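Ticket 433: Address labels print shifted down after the first page
Opened by: Fatima Dlamini
Assigned to: Busisiwe Dlamini
Product: Plillus (order desk and label printing)
Status: Closed
Opened: 10 September 2025

Problem as reported

Labels from the order desk come out fine on page one. On page two the text sits a little low, and by page four the street line is on one label and the zip code is on the next. I have been cutting the bad ones apart and taping them to parcels, and I can't keep doing that. We sell remnants, scarves and sewing fabric by mail, and this batch has 83 orders in it.

The printer is the same one we have used all year. The label sheets are the same kind too, but from a new box. I have turned the printer off and on. I have also taken the paper tray out and put it back. No change.

Fatima

Busisiwe, first reply

Thanks for the details. Please try these before I look at the account:

Open Plillus, go to Settings, then Printing, and tell me what it says next to Page size.
In the print window, look for Scale. It should say 100 percent. If it says Fit to page, change it.
Print the test grid (Printing, then Test grid) on plain paper, four pages, and hold each page up against a label sheet with a light behind it.

Please use plain paper for all of this so you don't lose more labels.

Fatima

Page size says Letter. Scale was on Fit to page, so I changed it to 100 percent. Page one is now slightly low as well, where before it was right. The test grid matches the label sheet on page one if I slide the paper up a hair. Page four is off by more than half a label.

Busisiwe

That helps. The Fit to page setting was hiding part of the problem on the first page. Leave it at 100 percent from now on.

A shift that grows from page to page usually means the template height and the sheet height don't agree. The program thinks each page is slightly longer than it is and carries the difference forward. Which template is selected? It's at the top of the Labels screen. Also, what is the template number printed on the new box?

Fatima

Template on screen is "Flinent 30 per sheet." The box also says Flinent, 30 per sheet. There is a number under the bar code, 364. The old box is gone, so I can't compare. 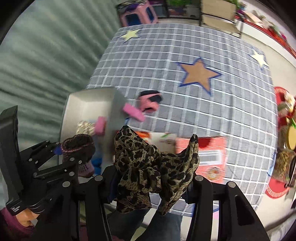
I should add that the packing slips print correctly. They go to the same printer from the same computer, and I ran the whole batch of them this morning with no trouble. Only the labels drift.

Busisiwe

Good to know about the packing slips. That rules out the rollers and the tray, so please don't spend money on a service visit.

I looked at your account. There are two templates with nearly the same name. One is the built-in one. The other was saved in March by a user called Makhubela, and it has a custom bottom margin. Yours is set to the custom one. Do you know what it was made for?

Fatima

Makhubela worked here in the spring and set up return labels for us on a different sheet. We don't use those anymore. I didn't know there were two.

Busisiwe

Then we can switch. Steps:

1. On the Labels screen, open the template list.
2. Pick the Flinent entry with the small lock next to it. The lock means built-in.
3. Click Set as default.
4. Close the print window completely and open it again. The old margin stays in memory until you do.
5. Print four pages of the test grid on plain paper.

Don't delete the custom template yet.

Fatima

Done. Pages one, two and three line up. Page four lines up too. I then printed one real sheet of labels and the text is inside the lines, but the left column is very close to the edge. The first letter of a long name touches the cut.

Busisiwe

That is a separate setting. Go to Printing, then Offsets, and set Left to 3. The unit is millimeters. Leave Top at zero. Print one more sheet on plain paper first.

Fatima

The left column is fine now. Printed the rest of the batch on labels, no drift. One label jammed near the end, but I think I loaded that sheet with a bent corner.

One more question. We pull some orders in from Clustora, and those come through with the apartment number on its own line. It makes five lines and the last one prints very small. Is that the same problem?

Busisiwe

No, that comes from the import. In Import settings, check the box for Join address line 2. It will put the apartment number after the street. It only affects orders imported after you check it, so anything already in the list has to be edited by hand or imported again. If it still prints small after that, open a new ticket and attach one of the orders.

Closing notes

Cause: custom template with wrong bottom margin set as default. Fit to page was also on.
Fix: built-in template set as default, scale 100 percent, left offset 3.
Still open: custom template left in the account at customer's choice. Support has asked for the lock symbol to be made larger and for custom templates to be listed separately.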